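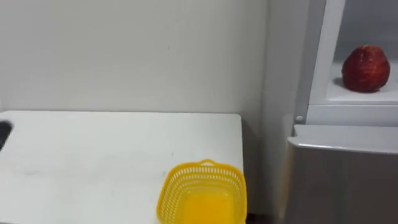 1/ I mulched the young fruit trees at Davlow with wood chip last November, and a few people have asked what I used and how thick it went on. Thread.

2/ The chip came from Zhuravel, the tree firm on the Pruvham road. They tip a load at our gate for £30 if they are working nearby. It is mixed stuff, bark and leaf and all. Some pieces are as long as your finger.

3/ There are 34 trees in the plot. Mostly apples on a semi-dwarfing stock, plus a few plums and one quince that has never done much.

4/ Before any chip went down I cleared the grass to about 94 cm across for each tree. Spade, then a fork for the dandelions. This took far longer than the mulching did.

5/ Plain brown cardboard next, tape and labels off, overlapped by a hand's width. Soak it well. If you put it down dry it blows over the fence and you go and fetch it.
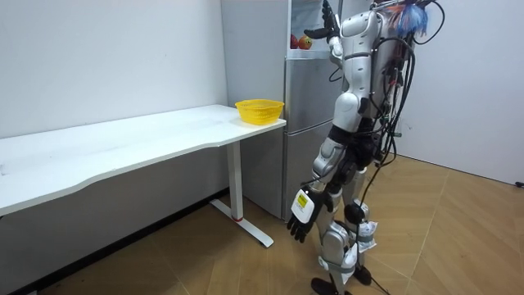
6/ Then the chip, to the depth of my wellington ankle. It sinks by half over the winter, so a thin layer in November is hardly there by spring.

7/ Keep it off the trunk. I leave a gap you could get a fist into all the way round. Chip piled against bark holds the damp and gives voles somewhere to hide while they chew. I lost a plum that way a few years back.

8/ On the nitrogen question: chip laid on top of the soil doesn't rob the roots in any way I can see. Digging it in is another matter. I have done that in a veg bed and the beans went yellow. 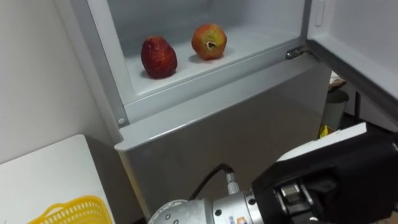

Two on the fridge shelf.

9/ Feeding. In early spring I rake the chip back, scatter a handful or two of pelleted chicken manure over the soil, and rake it forward again. I tried Brirex tree tablets on one row the year before. They were easy to use but I couldn't tell that row from the others by August, so I haven't bought any more.

10/ Watering is where I noticed the difference. In the dry spell I went round with cans on a Thursday evening and the soil under the chip was still dark when I pushed a finger in. The two trees I'd left in grass, for comparison, had cracks beside them.

11/ Weeds: bindweed comes straight through, cardboard or no cardboard. Couch creeps in from the edges. Everything else has been light and pulls out easily. I go round with a half-moon edger twice in summer.

12/ Toadstools came up in autumn, lots of small brown ones. They are living on the chip and I leave them be. Honey fungus is a different thing, and if you've got bootlaces under the bark you should get someone to look at it.

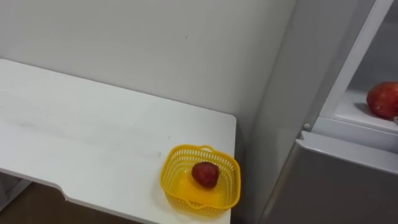 13/ Someone asked about conifer chip. I've used it on paths with no trouble. I haven't tried it round trees so I can't say.

14/ Quantity, for anyone ordering: I counted 453 barrow loads over the whole job, and that includes the paths between the rows. My barrow is a small one.

15/ Topping up starts again in November. I'll do the plums first this time, as they're at the wet end and the track gets bad.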